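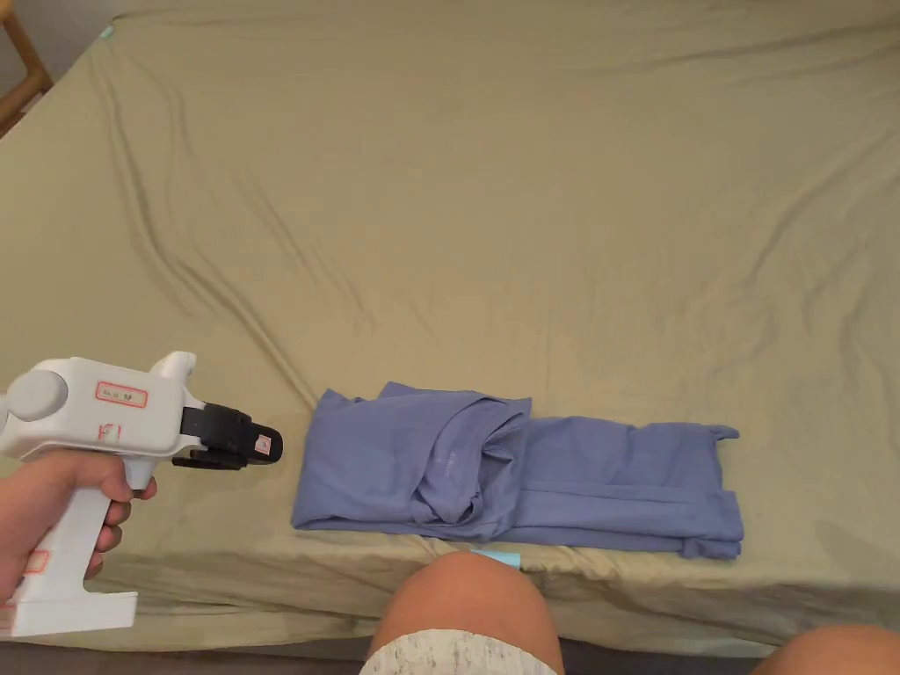
A Fold Is Whatever the Rulebook Says It Is

Posted in Opinion / Robots at Home / 6 comments

I have been reading the folding rules. There are 26 pages of them, put out in August by the Drolomar working group, and they set down how a person holding a gripper should fold clothes so that a robot can later learn to do the same. I recommend them to anyone who has trouble sleeping, and also to anyone who thinks laundry is a settled matter.

The rules want a "flat, stable, uncluttered work surface of uniform color." They want it at a set height. They want the operator standing, squared to the work, feet apart. Whoever wrote this has a very nice lab and, I suspect, someone else doing the wash at home.

People fold on the bed. They sit down to do it, and their knees get in the way. The sheet wrinkles under the shirt and the shirt wrinkles on top of the sheet, and after a while it is hard to say which wrinkle belongs to whom. A blue garment half folded on an olive sheet is what laundry looks like at nine at night in most of the homes these machines are supposed to end up in. Under the Drolomar text you would throw that session out on page four.

I think page four is wrong, and I'd like it gone before anybody starts printing certificates.

Let me be fair to the rules first. The section on labels is good. Every tool gets marked, by hand if need be, and the mark goes in the log before the first garment is touched. I once lost a whole month to two grippers that looked the same and closed differently, so I will hear no jokes about labels. The section on rest breaks is also good, and I would make it stricter. Squeezing a trigger for fifty minutes does things to a thumb that the people who write targets should be made to feel personally.

It's when the rules get to the cloth that they lose their nerve. A finished fold must be "rectangular within tolerance." Fine. But what about the unfinished one? Somewhere between a heap and a rectangle, every garment goes through a stage where the neckline is bunched up, one side is three times as thick as the other and a corner is poking out toward your lap. The draft calls this an "irregular intermediate state" and tells the operator to start over if it lasts too long. Start over! That stage is the job. Anybody can finish a fold that is going well.

Horațiu Rusu, who ran the collection work at Mamamport before he went off to teach, had a house rule I liked much better. You could stop a session if someone was hurt, if the tool was broken, or if the dog was on the bed. Otherwise you kept going and fixed what you had. His team turned in 800 folds that way, some of them hideous, and he refused to let anyone prune the hideous ones until a second person had looked and written down why.

That last part is what I would put into the standard. Don't tell people to make the work tidy. Tell them to write down how untidy it was. What surface, what posture, what garment, which tool, and when you gave up. A buyer can sort through that. A buyer can do nothing with a pile of perfect folds made on a perfect table, except be surprised later on.

The usual answer, and I got it twice from the Stumavus people over bad coffee, is that a standard has to be something you can check. You can measure a table. You can't measure a bed. Well, you can, they sell them by size, but I take the point. Sagging and wrinkling are hard to write a number for. So write a word for it. "Soft surface, wrinkled" is a perfectly good entry on a form, and it took me two seconds.

Comments on the draft are open until the end of the month. Mine asks them to strike the table height, strike the standing rule, and keep the labels. I also asked what they plan to do about fitted sheets, which the document does not mention anywhere.

Filed under: standards, laundry, grumbling
Previous: The Sepúlveda checklist, one year on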